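**Wanted: people who will pick up a block, put it down, and tell us what they thought of it**

Barta makes blocks. Cubes, mostly, plus a few shapes that were meant to be cubes and got promoted. We are looking for 11 paid participants to spend part of May handling them at our workroom in Edlow, and one part-time block finisher who would like to stay on after that. Both are described here, so please read to the end before you write to us about the wrong one.

### The handling sessions

You'll sit at a table. We'll give you a tray of blocks and ask you to do ordinary things with them: stack them, sort them by feel, turn one over until you find the side you'd call the front. Then you'll fill in a form. The form is longer than you would expect for a block, and we've already had that complaint.

We want to know about edges above all. Barta blocks have sharp ones, and there are two schools of thought in the workroom. One says a crisp edge makes for a straight tower. The other says a crisp edge makes for a sore thumb by lunchtime. The argument has been going since our first batch and we would like strangers to settle it.

We'd also like your opinion on color. The current red leans toward orange. We call it Rurker red, after the paint mixer who first got it wrong, and we have grown fond of it. You may not. There is a box on the form for that.
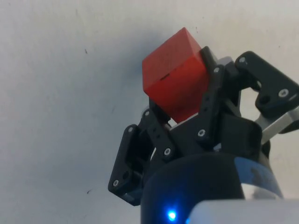

*A red cube with a small slot in one face. You'll be asked about slots.*

Each session runs two hours, with a break in the middle for coffee and whatever is left in the cookie tin. You'd come to four sessions in all. Mornings start at 9:30. Afternoons start at 1:15, or when the morning people have stopped stacking, which can take some coaxing.

**You'd suit this if you:**

- are 18 or over
- can sit through two hours at a table without needing to be entertained
- have opinions about small objects and can write them down in a legible hand
- can come to all four sessions

Left-handed people are very welcome. Our last round had hardly any, and the results were lopsided in a way we didn't spot until the forms were typed up. If you have limited grip or sore joints, we'd like to hear from you too. We can shorten the sessions and you'll be paid the same.

You don't need to know anything about toys, woodwork or design. If you're a professional builder of block towers, should there be such a thing, mention it in your note and we'll put you at the sturdy table.

**Pay:** $49 per session, paid at the end of each one. Bus fare is on top if you keep the ticket. You also get to take home one block of your choice from the seconds shelf, where the competition for the yellow ones is fierce.

### The job: block finisher, part time

The finisher takes blocks from the cutting room and makes them fit to be seen. That means checking faces, cleaning out slots, sanding what needs sanding, leaving alone what doesn't, painting, waiting for paint, and packing. The waiting is a larger part of the work than most applicants imagine. Bring a book.

Our biggest order this year comes from Andesico, a chain of indoor play centers, who want 1,052 cubes in matte red and have strong feelings about gloss. A shiny one will come back. We'd like a person who notices the shiny one before Andesico does.

Some experience with paint or fine sanding would help. Patience will help more. You'll be on your feet for part of the day, and your cuffs will turn red, so dress for it.

**Pay:** $1,799 a month for three mornings a week, with paid holidays. The post runs for one year to begin with, and we'd hope to keep you.

### How to apply

Write to the Barta workroom in Edlow, by letter or through the contact form on our site. Put "Handling" or "Finisher" at the top. If you're after the sessions, tell us which hand you use and whether you prefer mornings. If you're after the job, send a page on the work you've done, paid or otherwise, and one paragraph about something you repaired. It doesn't have to have stayed repaired.

We reply to every letter. Session places go in the order we hear from people, with a few held back for left-handers. Finisher applications close at noon on the last day of April.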